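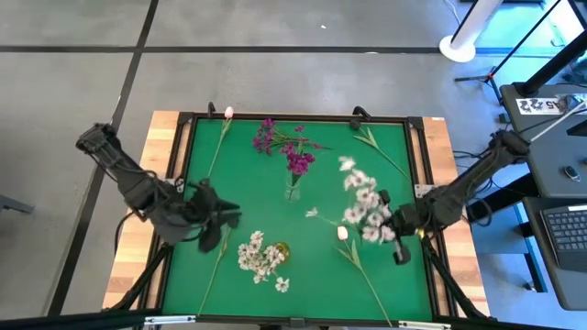 Two arms, two vases and a table of flowers to sort out.

Putting flowers in a vase is a chore I do without thinking while the kettle boils. I buy a bunch most weeks from the stall in Duturby, snip the ends, drop them in and push them about until they stop leaning. It takes me 3 minutes, or a bit longer if I can't find the scissors.

I've been writing about household robots on this blog since I left my job at the Destow depot, where I spent years around machines that moved pallets from one end of a shed to the other. Those machines were very good at it. People who know I used to work there ask me when they can have one that does the housework, and I usually say not yet. I thought I should set out why, using flowers, as they're a better test than most of the things people ask me about.

The pallet machines had an easy life. Every pallet was the same size, the floor was flat, and if something was in the wrong place the machine stopped and a light came on. The depot handled 800 pallets on a busy night and I can't remember two that needed picking up differently. A home has almost nothing like that in it. Even plates vary, and plates are the easy end of it.

What's wrong with flowers

A stem is long, thin and bendy. Pick it up near the bottom and the head swings about. Pick it up near the head and the other end, the one you need to get into the vase, is a long way from your hand and pointing wherever it likes. A person deals with this by sliding the stem through their fingers or passing it to the other hand. With a pair of grippers, each of those is a separate move that has to be worked out.

Then there are the shapes. A single tulip has one head and a fairly plain stem. A branch of blossom is wide at the top, and the big blooms hide the part you want to hold. A bunch of small white flowers in a vase will lean over the side given the chance, and every new stem has to go in past it.

The vase is the other half of the problem. Clear glass is hard for cameras because they tend to see whatever is behind it. A small vase is also light, so a stem that catches the rim can bring the lot over. I've done that myself, more than once, on to a library book.

Last of all, there's no right answer. With a pallet you can measure whether it's in the right place. With flowers somebody has to look and decide. You could say the job is finished when every stem is in a vase, and I think that's a fair way to start, but my mother would have had them all out again.

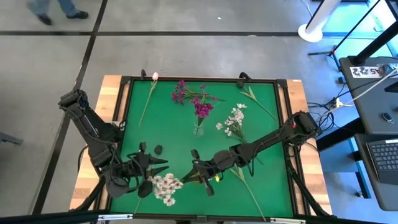
Why two arms

I get asked whether one arm would be cheaper. It would, and for plenty of shop-floor jobs one is enough. Loading parts into a press is a one-armed job if the parts are held in a tray.

In the house I'm less sure. Try doing your normal chores with one hand in your pocket. You can wipe a worktop and put cups away. You'll struggle to open a jar, fold a sheet or put a lid on a tub that slides. With flowers you want one hand to steady things and the other to feed the stem in – and you swap between them without noticing.

Two arms bring their own trouble. They have to keep out of each other's way, and the awkward part is that the useful work is often done with the hands close together. At the depot we kept machines well apart and painted lines on the floor to make sure of it. You can't do that over a table.

Where I think things stand

I keep a list of chores on the wall by my desk. It has 147 on it now, from emptying the bins to changing a duvet cover, and I mark each one when I think a machine could do it in an ordinary house with nobody standing by. The vacuuming and the lawn are marked. Very little else is.

A demonstration video doesn't get a mark from me. If a machine does a job right 90 times out of a hundred, that's impressive work, but in a kitchen it means ten messes, and I'd be the one with the cloth. What I look for is the same job done in a different room, with things bought from a different shop.

Flowers in a vase went on the list in September, between watering the houseplants and dusting the shelves. It isn't marked. I'd guess folding towels gets there first, with loading a dishwasher some way after.

Next time I'll write about bin bags, which several readers have asked for. I've got a roll of the thin Velico ones to try, and I already have trouble finding the open end of those with two good hands.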